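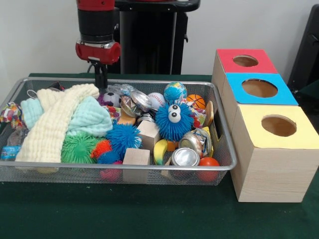 Drahtkorb mit Stofftieren, Bällen, Bausteinen und einem hellen Handtuch

Spielzeug aussortieren und für den Basar vorbereiten

Im November nimmt der Kinderbasar Gunevari wieder gebrauchte Spielsachen an. Wer erst am Abend vorher anfängt, gibt meist Dinge ab, die am Ende zurückkommen. Planen Sie für ein Kinderzimmer zwei Nachmittage ein.

Was Sie brauchen: einen großen Korb, drei Kartons, Etiketten, einen weichen Lappen, Spülmittel und ein Wäschenetz.

Schritt 1: Einsammeln
Räumen Sie alles aus Regalen und Schubladen zuerst in den Korb. Sortiert wird später. Kleinteile von Bausätzen kommen gleich in einen verschließbaren Beutel.

Schritt 2: Aufteilen
Ein Karton ist für Sachen, die bleiben, einer für den Basar, einer für den Wertstoffhof. Bei Unentschiedenem hilft eine Frist: Was bis zum zweiten Nachmittag niemand vermisst hat, kommt zum Verkauf.

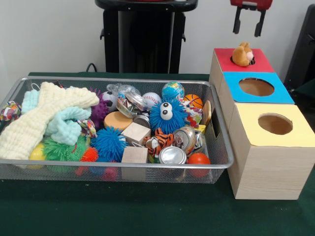 Dürfen Stofftiere in die Waschmaschine?
Das steht auf dem eingenähten Etikett. Fehlt es, waschen Sie das Tier von Hand in lauwarmem Wasser und lassen es liegend trocknen.

Schritt 3: Reinigen
Bausteine aus Kunststoff kommen ins Wäschenetz und werden mit etwas Spülmittel von Hand gewaschen. Holz nur feucht abwischen – im Wasser quillt es auf. Batterien vorher herausnehmen.

Schritt 4: Auszeichnen
Auf jedes Etikett gehören Preis und Verkäufernummer. Der Mindestpreis in Gunevari liegt bei 2 Euro, Kleineres bündeln Sie zu Sets. Im letzten Jahr wurden dort fast 3.000 Teile abgegeben – unbeschriftete Ware lässt sich dann nicht mehr zuordnen.

Die Annahme schließt um 17 Uhr.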